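Bimanual policy: does dropping the wrist camera during training really help, or did I fool myself?

Posted in November by Aurelia Hofstetter
Last updated: November

Hi all, long post, sorry in advance! I've been trying to repeat the "view dropout" result from the Saarela write-up, where you blank one camera at random while training an imitation policy, and the policy is supposed to lean less on any single view. My task is plain old block sorting with two arms. I recorded 163 demonstrations by teleoperation, trained one policy with dropout and one without, and ran 40 trials of each. The dropout policy did better, but nearly all of the gain came from trials where the blocks started in the middle of the table, and I can't decide whether that's the method or just my data. 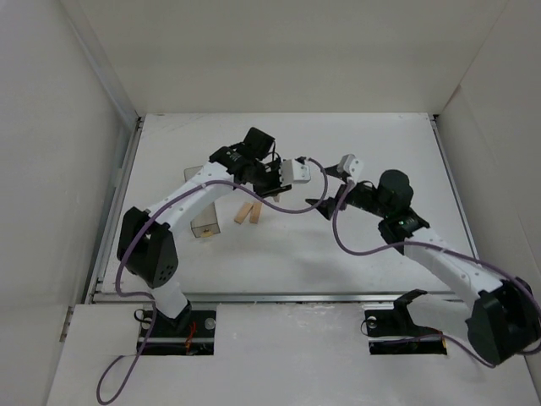

My worry is mostly the overhead view. With both arms reaching in, the wrists meet over the middle of the table and there are blocks lying right underneath them, and the left arm's upper link covers part of the clear container besides. So the fixed camera has trouble exactly where my policy improved, and I would have guessed that hiding the wrist view would hurt there, if anything. I did keep the start positions the same for both policies (I have them on a printed sheet, very low tech). Training was on our Zitis machine with 2 seeds each, and the seeds agree with each other pretty well.

The wrist view has its own trouble, which is that it only knows about a small patch of table at any moment. In my setup each wrist camera gets blanked on its own, so sometimes the policy has one, sometimes both, sometimes just the fixed view. 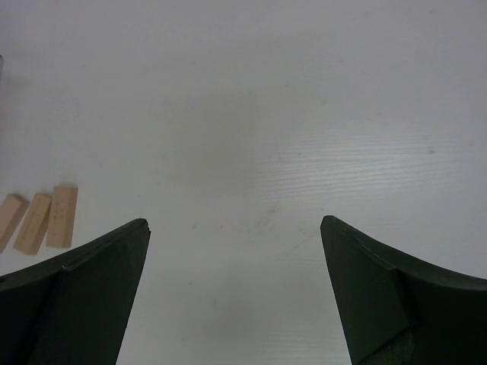

What I'd love to know is whether anyone has seen the same pattern, and what you would run next if you only had a couple of afternoons on the arms. Thank you for reading all this!

busotora_fan

More demos. 163 is not a lot for two arms.

threadbare_pid

Welcome, and please don't apologize for the length, it saves us asking! I had something similar on a stacking task. My guess is that your plain policy learned to trust the wrist view too early, so it would start closing on whatever block drifted into sight, while the dropout one waited for the fixed view to agree. You can test that without training anything. Take both policies, blank the wrist cameras at test time only, and run the middle starts again. If the plain one falls apart and the other barely changes, you have your answer, or at least a good piece of it.

I'd also be a little careful with 2 seeds. Agreement between two is nice but it can be luck, and a third would make me feel much better about the whole thing. Shuffle the order of your trials too, if you ran all of one policy before the other. I once lost a week to a camera mount that had sagged between batches.

Ollance_user

Check whether the blanked frames are zeros before or after normalization. Mine were after, the write-up did it before, and my numbers moved once I matched it.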